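Adis Picture Rail – Set-up Guide
Section 4: Hanging a show
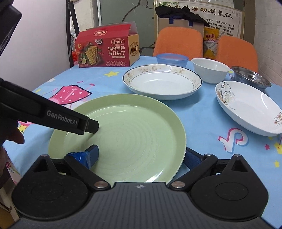 Cundlow, 2025-11-13

This section covers hanging framed and unframed work on the Adis rail once the rail itself has been fixed to the wall. If the rail is not yet up, go back to Section 3. For plinths and cased work, see Section 6.

The steps were written for the two ground-floor rooms at the Flunley gallery, and the measurements given are the ones used there. Other venues with the same rail can follow the same order of work and put in their own figures.

4.1 What you need

Rail hooks and cords, enough for two per picture
Lower hooks, the locking kind
Steel tape and a long spirit level
Low-tack tape
Soft pencil
Cotton gloves
Foam blocks or folded blankets
Step ladder
The hanging plan for the show, with the work numbers on it

The rail in the long room is 3357 mm from end cap to end cap. The rail in the small room is shorter and has a join in the middle, covered by a plate. Hooks will not pass under the plate, so load each side from its own end.

CAUTION: Do not use cords from the old Bayram system. They fit the Adis hook loosely and can slip out when a picture is knocked. Bayram cords have a flat brass end; Adis cords have a round steel one.

4.2 Laying out the work

1. Bring all the work for one wall into the room before you hang anything.

2. Set foam blocks along the foot of the wall, two for each picture. Glazed work goes face out. Unglazed canvases can lean either way as long as nothing touches the paint.

3. Put the pictures in the order shown on the hanging plan. Check the number on the back of each one against the plan.

4. Stand at the far side of the room and look along the wall. This is the time to swap things. If the artist is present, let them make changes now, and mark them on the plan in pencil.

5. Check the fixings on the back of each picture. You need two D-rings, level with each other, screwed into the frame and pointing slightly inwards. Work that arrives with a single sawtooth hanger, or with string, goes to one side until it has been refitted.

NOTE: Oil paintings with thick paint may still be soft well after they look dry. Hold the canvas by the stretcher bars only and keep fingers off the back of the cloth.

4.3 Working out the height

The centre line for all single-row hangs is marked with a small pencil tick beside each door frame. Measure from the tick each time, as the floor slopes towards the street.

1. Measure the full height of the frame and halve it.

2. Measure down from the top of the frame to the D-rings. Take this figure away from the figure in step 1.

3. The answer is how far above the centre line the lower hook must sit. Write it on a piece of low-tack tape and stick the tape to the wall above the picture.

4. Repeat for every picture on the wall before moving on.

With very tall work, check that the bottom edge clears the skirting by at least 100 mm. If it does not, raise the picture and leave the others where they are.

For a double row, treat each pair as one tall picture with a gap in it. Hang the upper one first. Leave 90 mm between the two frames, or more if there are labels to go between them.

4.4 Spacing along the wall

1. Add together the widths of all the pictures.

2. Take the total away from the length of the rail.

3. Divide what is left by the number of pictures plus one. That is the gap.

4. Starting from the left, tape the position of each left-hand edge on the wall.

A wall of mixed sizes may look uneven even when the gaps are equal. Move the small works closer together by eye and give the space to the large ones. Alžběta Doležal usually hangs the largest work first and spaces the rest outwards from it. Either way is fine, but finish one wall by one method.

Keep the last 100 mm at each end of the rail clear. The end caps are a push fit and take no weight.

4.5 Loading the rail

1. Put on gloves.

2. Hook two cords onto the rail for the first picture. Tilt each hook back, lift it into the channel, then let it drop. You should feel it seat.

3. Pull down firmly on each cord before hanging anything from it.

4. Slide the cords so that they line up with the D-rings. They should hang straight down. Cords that lean inwards will pull the picture narrow at the top and it will creep along the rail.

5. Slide a lower hook onto each cord. Squeeze the button, move the hook to the height on the tape, and release.

6. Lift the picture onto the hooks. Anything wider than your own shoulders takes two people, one at each side, with a third person watching the hooks if there is one.

7. Lay the spirit level on the top edge. To correct a tilt, take the weight off the low side, squeeze the button, and raise that hook a little. Never squeeze the button while the hook is carrying the picture.

8. Turn the locking collar on each lower hook until it stops. Finger tight is enough.

WARNING: If a cord shows any fraying, or a hook has opened out, take it out of use. Cut the cord in half before you put it in the bin so that it cannot find its way back into the box.

Surplus cord may be coiled and tucked behind the frame. Do not cut it to length for one show.

4.6 Labels

Labels go to the right of the work, with the top edge level with the centre line. Where two pictures are too close for this, put both labels together to the right of the pair and add "left" and "right" to the text.

Use the grey putty, part 897, in four small balls. The white putty in the desk drawer leaves a mark on this paint.

Check each label against the price list before it goes up. The title, the medium and the date all need to match, including accents in names. If there is a difference, the signed consignment sheet is the one to go by.

4.7 Lights

1. Turn off the overhead lights and turn on the track.

2. Point one lamp at each picture, from slightly to one side. For glazed work, stand where a visitor would stand and move the lamp until the glare is gone.

3. Let the lamps cool before moving them again. The older fittings in the small room get hot enough to burn.

4. Works on paper should be on the dimmed circuit. It is the lower of the two switches by the office door, and the knob should be left at the line drawn on the plate.

4.8 Final check

Walk the room once in each direction. Look for tape left on the wall, pencil marks, fingerprints on glass and any collar that has not been turned. Remove the foam blocks last.

Sign the hanging plan and put it in the show folder with a note of anything that was moved. Condition photographs are filed separately under the artist's surname.

Check the rail again one week into the show. In the first show after a new rail is fitted, check it every morning for the first week as well.

4.9 Taking down

Work in reverse, one wall at a time. Take the picture off first, then the lower hooks, then the cords. Hooks left on an empty rail tend to slide to the join and jam there.

Count the cords back into the box against the number on the lid. Sold work is wrapped and labelled with the buyer's name before it leaves the room.

Changes since the July issue: the gap for double rows has been increased, and step 3 of 4.5 is new. Corrections to this section should go to Ataberk Karakaya at the front desk.

Continue to Section 5: Hanging from fixed screws.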